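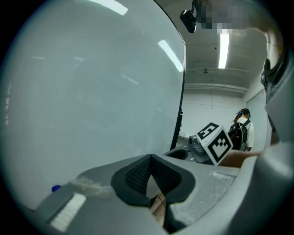
Ceiling lights reflected in a glossy surface

Print | E-mail

How to stop glare from ceiling lights on my desk?

Jhair Grajales
I work in the evening under two ceiling lights and the shine makes me tired in the eyes. Is it better to change the bulbs?

Tegwen Jenkins
Try first to move the desk 50 cm to the side. I did this in June and it helped me. A matte desk mat is also good.

Bramard
buy a lamp

2 comments | 8 shares

Related
Which bulb for a small kitchen?
Light switch makes a noise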